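Home Contents Random article Fabrics Search

Gingham

Gingham is a lightweight, plain-woven fabric with a pattern of even checks. It is usually made of cotton or a cotton blend. In most forms, white is paired with one other color. The yarns are dyed before weaving, and the cloth looks the same on both sides.

The check comes from bands of white and colored yarn set in both the warp and the weft. Where colored bands cross, the square is solid. Where a colored band crosses a white one, the square is a paler mix of the two. Early gingham was often striped, and the checked form became the usual one later.

Production at Kerham

The Dirnell mill at Kerham wove gingham for aprons, school dresses and curtains. At its height it ran 282 looms and sold cloth in 10 colors, mainly through shops in Clurnport. Red and navy stayed in the range until the mill closed.

Household use

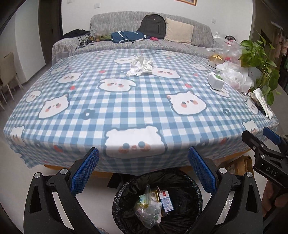
Table linen is among the most common household uses of gingham, along with curtains and kitchen towels. Checks are also printed onto plain cloth, which allows other designs to be added. Children's patterns often do this, as on a blue-and-white tablecloth with puppy and kitten faces and small red hearts scattered over the checks. Printed checks may be paler on the back of the cloth, depending on how far the dye soaks in.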